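Our big white oval table is where everything in the office ends up. I share it with whoever needs a flat surface that day, and by Wednesday it has drinks, cords and half-open packages spread from one end to the other. I've been trying to get it under control for 48 weeks now (yes, I wrote the start date inside a cupboard door), and these are the habits that stuck.

## Start with the drinks

Drinks go first, always. Anything with liquid in it gets picked up before I touch a single cord or wipe, and then I don't have to think about spills while I'm reaching across. Bottles with their caps on can wait on the windowsill. Paper cups get emptied in the sink and tossed, even the pretty ones with little green flowers. I used to save those for pens, and they tip over the second you put three pens in.

Then I pull everything left into one loose row across the middle of the table. It looks silly, but you can see what you've got, and it takes about 40 seconds.

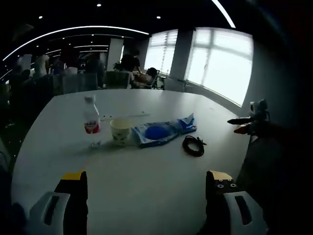 ## Cords: coil, then tie

My coworker Muireann Ó Dálaigh coils cords around her hand and lets go, and they look lovely for a minute and then spring open like a startled snake! A loose loop is fine for the cord itself (tight bends are what hurt it), but put a tie on it before you set it down. I like the hook-and-loop kind from Listdale, 78 cents each, and you can write on them with a marker.

Leave a short tail sticking out of the coil so you can find the end later.

## Wipes and sponges in crinkly packages

These are my weakness. I open one, take what I need, and the package gets scrunched up with something still inside. If the wrapper is torn past saving, move the contents to a lidded box. Sponges want air, so anything damp stays out of a closed package until it's dry all the way through — I learned that one by smell.

Don't park a sponge on top of the power strip, either. Pick a corner for cleaning things and keep it there.
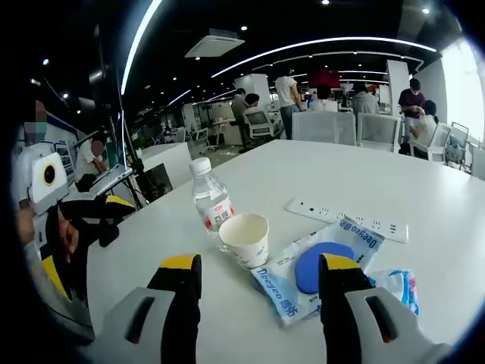 *Bottle, cup, blue sponge pad on its package, and the power strip behind them.*

## The power strip

I know a strip in the middle of a table is handy when several people have laptops. If yours has to live there, run it along one side, and give it a hand's width with nothing on it or over it. Unplug it before you wipe around it, and use a barely damp cloth.

And please stand your bottles up! Screw caps are good, but I don't trust any of them lying down next to outlets.
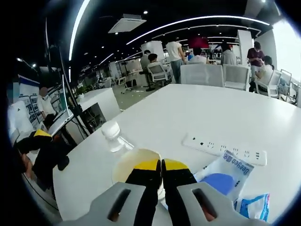 *Bottle on its side, with the power strip to the right of it.*

Last thing is the wipe-down, far edge first and then toward you, with a clean side of the cloth for the second pass. Matte white tops show streaks if you use too much soap, so go easy — a drop or two in a bowl of warm water does our whole table.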